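# Chapter 20: Packing and Shipping Food Drops

In the last chapter we followed a team from the start line to the first checkpoint and looked at how a musher sets a run and rest schedule. A schedule is only as good as the supplies waiting at the end of each run. This chapter covers the food drops: the bags of dog food, human food and spare gear that are packed at home, handed to the race before the start, and moved out to the checkpoints by truck, plane or snowmachine.

By the end of the chapter you should be able to:

- work out what a team needs at each checkpoint from a written run plan
- cut, bag and label meat and dry food so that it can be used with cold hands
- decide which checkpoints should carry extra
- explain what happens to leftover food and trash under race rules

## The Løken Plan

Our running example is the Løken, a mid-distance race with four checkpoints. Hermine Kofler entered it with a ten-dog team in her second season. Her drop bags were due in Gondby at noon, well ahead of the start, and weighed in that afternoon at the freight shed. Once the bags are on the scale they belong to the race until the musher signs for them on the trail. Nothing can be added.

Kofler's first plan was written on one sheet. It listed each checkpoint, the miles to the next one, and how long she meant to stay. She then added a column for a delay. If a storm held her at Lindau, the third checkpoint, she would need another full day of meals for the dogs and herself. The longest leg of the race, 37 miles over open hills, leaves from there, and teams often wait for the wind to drop.

Her finished plan put the heaviest bags at Lindau and the lightest at the last stop, where most teams only snack the dogs and go on through.

## Packaging at Home

Most food arrives in packaging that is of no use on the trail. Cartons take up room, bottles can split when they freeze, and a lid that opens easily in a kitchen may not open at all in mittens. The usual practice is to strip everything down before it goes into a drop bag. Oil is frozen in flat bags. Dry food is measured by the meal. Human meals are cooked ahead, sealed flat, and marked on both sides.

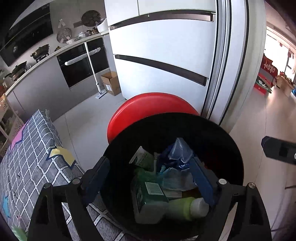
*Figure 20.1 Discarded household packaging in a trash bin.*

Stripping the packaging also cuts weight. The Løken charges freight above a limit of 100 pounds per checkpoint, and a new musher is often surprised by how much of that goes to plastic and cardboard. Weigh one finished meal bag, with its label, before you pack the rest. Multiply by the number of meals on the plan. If the total is over, fix the plan before you start cutting meat.

Wash out anything that has held fish or fat before it goes into the household trash, particularly if the kennel is in bear country. Marcelino Pastor lost a shed door in May, after the season was over, to a bear that had smelled old salmon bags.

## Cutting and Bagging Meat

Frozen meat is cut on a band saw while it is hard. Snack pieces should be a size that one dog can finish in a minute or so. Lay the pieces out on a tray, freeze them again, and bag them only when they no longer stick to each other. A bag of snacks frozen into one block has to be chopped apart with an ax, and that comes out of the dogs' rest time.

Clear the table between jobs. Dog meat, dry food and human food should be packed in separate sessions, with the surface scrubbed down each time.

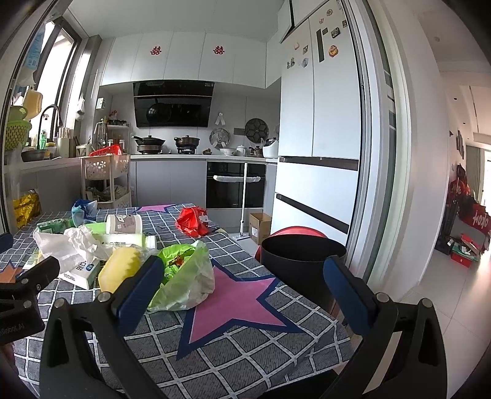
Human food gets less attention than it should. Mushers who plan every ounce for the dogs will throw a few candy bars in for themselves and arrive at the third checkpoint unable to eat them. Pack things you already like, in small portions, and include something salty. Teodoro Manzano, who finished the Løken on his fifth try, packs soup for every stop and drinks it before he lies down.

## Labels

Each bag carries the musher's name, the bib number if known, and the checkpoint. Write on tape as well as on the bag itself. Use a different color for each checkpoint and the same color on the sheet you carry in the sled.

## Terms to Know

**Drop bag:** a sealed sack sent ahead to a checkpoint.

**Snack:** a small piece of meat, fish or fat fed during a run or a short stop.

**Return bag:** an empty sack used to send home gear the musher no longer needs. Leftover food stays with the checkpoint crew, and trash goes in the marked barrels.

The next section works through Kofler's packing sheet line by line, starting with the first checkpoint.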